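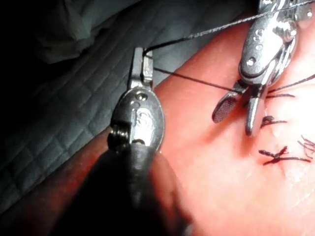
Brosero Stitch Log: read me first

Hello, and thanks for downloading this. I look after the practice bench at Flinell, where we train theatre staff and test suturing kit, and this is the data card for the recordings we made while part of that job was being handed over to a machine. I'm a bench technician by trade and I've never written one of these before, so bear with me!

What's in it

There are 2221 clips. Each one covers a single stitch on a practice pad, from picking up the thread to letting go of the knot. 1300 of them were driven by a person sitting at the console, and the rest were run by the Tillunell controller with one of us watching (hand on the stop pedal, tea well out of reach). Every clip has a wrist view, the arm positions and a short text note from whoever was on shift.

The notes are in the folder called notes. Please read them. They're uneven, some are just "fine" and some go on for half a page, but they're the bit I'm proudest of.

What the work looks like

Black thread on a pink pad, mostly. One gripper holds the thread while the other comes in with its jaws open, over and over, down the row. We leave the old knots in place until the pad is full, so plenty of clips have finished stitches and tails lying about near the new one. If your model gets muddled between a loose tail and the working strand, well, so did our trainees, and so did I in my first month.

You'll also see a strand pulled straight between the two sides quite often. There's no force sensor on our setup, so tension isn't labelled. Please don't guess it from how straight the thread looks.

What changed for us

Before Tillunell, a shift on the bench meant sitting at the console and tying knots for hours so that new thread batches could be compared. It was dull and it was hard on the neck, but it also made you very good at it. Now the controller does the long runs and we set up the pads, watch, step in when it snags, and write things down. My neck is much better. My knots are a bit worse, and I'm not the only one who's said so.

After some grumbling in May we agreed that everyone gets 2 console sessions a week, whatever the machine's doing. Those sessions are marked "hands" in the shift column. I'd love to see that kept up at other places doing this sort of thing. It's easy to lose a skill when your day turns into watching.

No jobs went, since people will ask. The hours moved about, though, and the late shift disappeared, which took the late shift money with it. Two of my colleagues were pleased and one really wasn't.

Things to watch out for

Takeovers are marked by hand, and people were slow to press the key early on. Expect the label to lag in the first 3 folders.

The background changes as cloths get swapped, and bright patches on the metal and the pad can wash out detail.

This is all bench work on pads. Please don't use it to claim anything about operations on patients.

Using it

Free for research and teaching. If you publish, call it the Brosero Stitch Log and mention the bench staff at Flinell, who did the tying. The file reader is a lightly altered copy of the Gebretsadik loader and its licence is in the same folder. Corrections to the labels are very welcome, just put the clip number in the subject line so I can find it.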